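Máté Rácz spent 11 years looking after other people's brands at Plillton, the Bilisville advertising agency, before he was asked to run the place, and he is still a little surprised by it. "I'd told my wife I was off to a budget meeting," he says, laughing. "I came home at half past seven and had to explain that I'd be the managing director from March."

He takes over a staff of 152 and a list of clients that has changed a good deal lately. Cikureck, the furniture chain, left last spring after 13 years — "a horrible week, I won't pretend otherwise" — and its place has been taken by Acuña, the travel firm, which wants radio, posters and plenty of both.

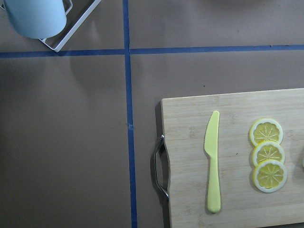 A pale blue mug on a white wire rack.

Rácz is fond of radio, and will talk about it for as long as you let him. He wrote his first script at 43, having come up through accounts, and says he wishes he'd been braver sooner. "You get put in a box, don't you? I was the man with the spreadsheets, and I was quite happy being him, but I did have ideas on the bus."

Will there be job cuts? He shakes his head before I've finished asking. "We're hiring two writers and a planner, and I'd like them in before the summer."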